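Ticket 159 - Potentiostat drops out partway through impedance sweeps on zinc-air cells
Opened by: Saron Teshome
Assigned to: Ibsa Degefa
Status: Resolved

Saron Teshome, 9:10 am
Impedance sweeps on the new zinc-air cells keep dying at the low-frequency end. Everything looks great down to 1 Hz, then Clustero says "cell disconnected" and throws away the run. Three cells, same result. The charge and discharge curves are the best we've had from this catalyst, so I'd really love to get the spectra to go with them!

Ibsa Degefa, 9:45 am
Those curves are gorgeous. Can you try a dummy cell on channel 3 with the same settings? Also tell me which firmware the box is on.

Saron Teshome, 11:20 am
Dummy cell finishes fine, all 40 points. Firmware is the May one. Swapped the leads, no change.

Divya Nambiar, 11:32 am
Jumping in because I had this on the Majumder cells last spring. Check the open-circuit voltage just before the sweep starts. Mine was drifting while the air electrode settled, and the software read the drift as a lost contact.
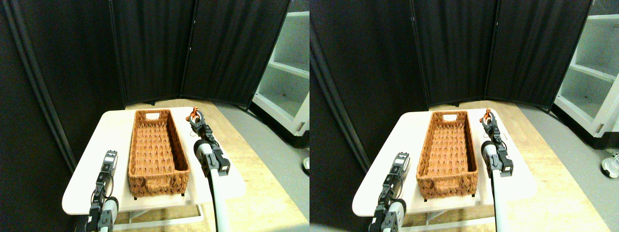 Woven basket on the white table

Saron Teshome, 2:05 pm
Divya, you're on to something! Open circuit moves by 7 mV over the first few minutes and then flattens out. I've been starting the sweep right after filling with electrolyte.

Ibsa Degefa, 2:30 pm
Love it when the log agrees with the hunch. The May firmware has a drift check that the old one didn't, and its default limit is 3 mV. Two changes please:
Settings > Channel > Rest before sweep: 40 minutes
Settings > Channel > Drift limit: 7 mV, up from 3
Leave the AC amplitude alone for now. Stellan is running the Mulla separators on channel 7, so don't restart the whole box.

Saron Teshome, 4:50 pm
Full sweep, first try! Two clean arcs and a nice straight tail. Repeating on the other two cells - will post when they're in.

Stellan Torvik, 4:58 pm
Channel 7 never blinked, thanks for the heads-up. Could the longer rest go into the Skondholm template too?

Ibsa Degefa, 5:15 pm
Done, template saved with the new rest time. Drift limit stays per channel.

Saron Teshome, 6:40 pm
Both repeats finished and they overlay beautifully. Please close!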